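Start Nachrichten Robotik Automation Haushalt Termine Newsletter

Aufräumen bleibt für Roboterarme das schwierigere Fach

Brineo legt Zahlen aus einem Küchenversuch vor – Greifen gelingt oft, Abschließen seltener

12 Kommentare | 47-mal geteilt

Der Softwareanbieter Brineo hat im März die Ergebnisse einer Versuchsreihe zu Küchenarbeiten veröffentlicht. Ausgewertet wurden 1000 Durchläufe, in denen ein einzelner Arm kleine Gegenstände von einer Arbeitsfläche aufnehmen und in einen Behälter ablegen sollte. In 316 Fällen wurde die Aufgabe ohne Eingriff vollständig abgeschlossen. Als abgeschlossen galt ein Durchlauf nur, wenn am Ende kein Teil mehr auf der Fläche lag. Ein heruntergefallenes Stück zählte als Fehler, auch wenn der Arm es später wieder aufnahm.

Das reine Greifen ist dem Bericht zufolge nicht der Engpass. Blockförmige Teile mit klaren Kanten wurden zuverlässig erfasst, sofern der Greifer senkrecht von oben anfahren konnte. Die Quote fiel deutlich, sobald Krümel, flache Bruchstücke oder durchsichtige Folien hinzukamen. Transparenter Kunststoff liefert den Tiefensensoren kaum verwertbare Punkte, und die Bahnplanung behandelt ihn dann häufig als freie Fläche.
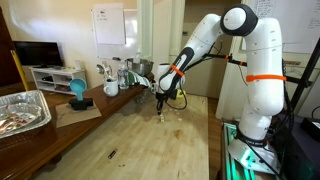

Lesezeit: 3 Minuten

Der schwarze Greifer mit schmalen Fingern steht über einem kleinen hellen Teil, daneben liegen weitere helle Stücke auf der Tischplatte. Am hinteren Ende der Platte liegt zerknüllter, durchsichtiger Kunststoff. Auf der etwas höheren Theke daneben finden sich eine Folienschale, ein Becher mit Küchenutensilien und eine große Metallschüssel, also Gegenstände mit stark unterschiedlichem Reflexionsverhalten auf engem Raum.

Für solche Umgebungen nennt Brineo eine mittlere Zykluszeit von 15 Sekunden pro Objekt, gemessen vom Anfahren bis zum Öffnen der Finger über dem Behälter. Die Planung wird dabei nach jedem Griff neu gerechnet. Ein Mensch erledigt denselben Handgriff in 2 Sekunden und nimmt in der Regel mehrere Teile zugleich auf. Den Abstand will das Unternehmen vor allem über kürzere Planungszeiten verringern; die Geschwindigkeit des Arms selbst soll aus Sicherheitsgründen unverändert bleiben.

Zurückhaltender äußert sich der Integrator Rustbridge, der Anlagen für Werkstätten und Kleinbetriebe einrichtet. Eine Aufräumaufgabe bestehe aus vielen Teilentscheidungen, heißt es in einer Stellungnahme: Was ist Abfall, was wird noch gebraucht, was darf nur aufrecht bewegt werden. Solange diese Zuordnung vorab von Hand hinterlegt werden müsse, lohne sich der Einsatz nur bei gleichbleibender Teileauswahl. In der Werkstatt sei das eher gegeben als in der Küche, etwa beim Sortieren von Schrauben oder beim Leeren von Ablagekästen.

Auch das Wischen klammert der Bericht aus. Flecken auf Holzoberflächen lassen sich im Kamerabild nur schwer von Maserung oder Verfärbungen unterscheiden, und die nötige Anpresskraft hängt vom Untergrund ab. Brineo verweist auf eine gesonderte Untersuchung, die mit dem Sensorhersteller Lumenta vorbereitet wird. Geprüft werden soll, ob eine Kraftmessung im Handgelenk genügt oder ob zusätzlich Sensorik in den Fingern nötig ist.

Die Rohdaten der Versuchsreihe sind bislang nicht zugänglich. Brineo kündigt eine Freigabe der Fehlerprotokolle an, allerdings ohne Videomaterial. Ein Vergleich mit anderen Systemen ist damit vorerst nur eingeschränkt möglich, zumal Anbieter den Begriff »abgeschlossen« unterschiedlich auslegen. Clidari etwa wertet bereits das Ablegen des letzten erkannten Objekts als Erfolg – nicht erkannte Reste gehen dort nicht in die Statistik ein.

Kommentare (12) Teilen Merken Drucken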